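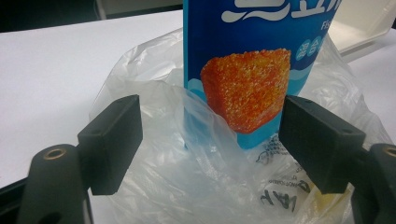

News > Software > Manipulation

Filed under: Robot brains, Releases

I've had a soft spot for Plenon ever since the early builds, when it would plan a lovely path to a bag and then sail straight past it. So I was rather pleased to see that version 2 came out on Sat 11 September, and even more pleased that the team at Mekberg have finally gone after the thing that drives all of us mad – thin, see-through, crinkly plastic.

If you've never tried to get a robot to pick up a carrier bag, the short version is that depth sensing hates it. Half the light goes straight through, the rest bounces off the creases, and what comes back is a cloud of points with big holes in it. The old Plenon looked at the holes, decided there was nothing there and planned a grasp on the table underneath. I lost a good part of May to that!

The new release does something I like a lot. It stops trusting depth when the picture looks shiny and wrinkled, and goes by what the wrist camera sees from one moment to the next. Folds get followed as they slide about, and the planner picks a bunched-up bit of film between the two fingers and closes on that. It was trained on 2341 short demonstrations done with hand-held grippers at the Bunnag workshop, all of them on a plain white table with groceries, bags and bits and bobs.

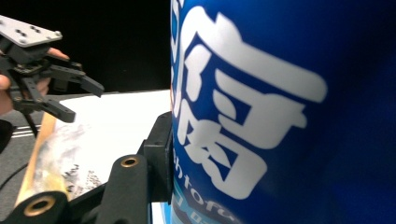
Mekberg say 363 of those demonstrations involve two grippers working at once, and those are the ones I'd been hoping for. Each recording gets its own track and the tracks are then lined up in time by Clustov, the little logging tool that ships alongside. I've moaned about Clustov before (the old one ate my disk and then fell over) but the new one is much kinder. You can scrub through both views together, mark the moment a finger touches something, and throw out a bad take without having to rebuild the whole set.

Printed packaging gets a mention in the notes too. Big bold lettering used to pull the tracker about, so that a grasp would wander off towards whichever character had the sharpest edges, and small print on a folded bag was nearly as bad. There's now a setting that tells it to care less about print and more about shape. It's off by default, which seems an odd choice to me, so go and switch it on.

I ran 200 grasps on my own bench over a couple of evenings. I won't pretend that's a proper test, but the daft misses into the tabletop have gone, and when it does fail now it tends to pinch too little film and let it slip. Closing a touch slower helped. The planner is still a bit dithery when a bag is draped against something else white, and I'd love a clearer message than "low confidence" when it gives up.

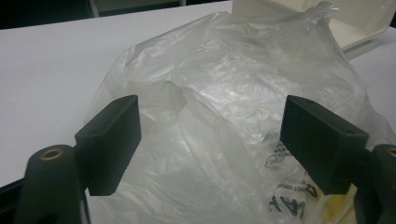

Getting hold of it

Plenon 2 is a free download from the Mekberg site, and Clustov comes in the same bundle. Old settings files will load, though the camera calibration needs doing again from scratch – mine took one cup of tea. The demonstrations are a separate download and a hefty one, so leave it going overnight if your connection is anything like mine.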